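From: Candela Rivas
To: Clurkov Supporters mailing list
Subject: Re: [clurkov-fans] Promotion playoff, tiebreakers, and why is it Thursday

Aleksi Kettunen wrote:

> Can somebody who has read the league rules explain this to me like
> I'm a golden retriever? If we draw at Jara and Arnell win by two, are
> we level on points AND goal difference? And is it true there's an
> extra match if that happens? My brother-in-law supports Arnell and
> has been insufferable since November, so I need to know what I'm
> dealing with before dinner.
>
> Also, does anyone know if the supporters' bus is running? And who
> decided the last round should be on a weeknight?
>
> Aleksi

Aleksi,

I have read the league rules. I read them on my lunch break with a sandwich in one hand, and I would like that time back, but you may as well get the benefit.

Yes, level on everything. If we draw and they win by two, we both finish on the same points, the same goal difference and the same goals scored. That last one assumes they win 2-0 and we draw 0-0, and if you've watched our front line lately you'll agree that 0-0 is the safe assumption. Any goals in our game that aren't matched in theirs and one of us goes up the normal way, with no extra match and a great deal less arithmetic.

Most leagues would go to head-to-head at this point. Ours did too, until a rewrite a few seasons back that took it out and put in a single deciding match at a neutral ground. I assume this seemed like a fun idea at the time to people who would not have to find the neutral ground. The rule says the venue must be "reasonably equidistant," which between us and Arnell puts you in the middle of a reservoir. The next best candidate is Tivance, who have a decent field, a stand that holds up in wind, and a parking lot for 9 cars.

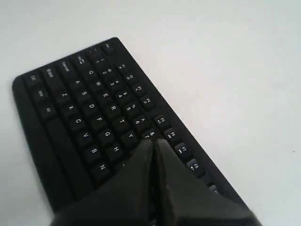

The extra match would go to extra time and then penalties. We have taken 4 penalties this season and scored 2, and one of those went in off the keeper's heel. I bring this up only so you can pace yourself at dinner.

As for your brother-in-law, you can tell him that Arnell have to win away against a side with nothing to play for, and that those are the worst ones. A team with nothing to play for has already had its bad news. They'll put a teenager on the wing who wants to impress his girlfriend and he'll run at your left back until the poor man asks to come off. We lost exactly that game in the spring two years ago and I still cross the street to avoid the guy who played left back. (He's very nice. It's me.)

The weeknight thing: all last-round matches have to kick off together, and the Jara ground is booked for the weekend by something involving dogs. So it's Thursday for everyone. Jara offered Friday and the league said no. I don't know why and I've stopped asking, as the last email I sent them got a reply thanking me for my interest in refereeing.

The bus is running. It leaves from the usual place by the hardware store at 4 sharp, and I mean sharp, because the driver has heard all our excuses and has started grading them. If you can't get out of work by then, reply off list and I'll try to match you with somebody driving. Please don't reply to the whole list with "me too." Last time we got so many that the archive froze. 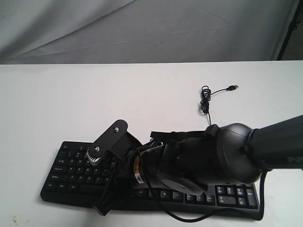 Tickets are trickier. Jara's ground takes 3289, a number they are strangely proud of and print on the scarves. Away fans get the end behind the goal nearest the road, which has no roof. Bring a coat. If you buy at the gate, bring cash too, in small bills, and go to the second window. The first window is where they sell the pies and the line moves accordingly.

On team news I have only gossip. The captain trained on Tuesday but didn't join in the shooting, which could mean the ankle is still bad or could mean he's seen our shooting. Our second-choice keeper is back from his cousin's wedding. I'd play the same back four as last week and tell them to kick it over the road if in doubt, but nobody has ever put me in charge of anything except the bus list.

One last thing for those staying home: there's no video stream, so I'll be posting the score here from the away end at half time and full time. If my messages stop making sense in the second half, assume a goal. I'll let you guess for whom.

Aleksi, bring the brother-in-law's phone number. I want to call him from the bus if it goes our way.

Candela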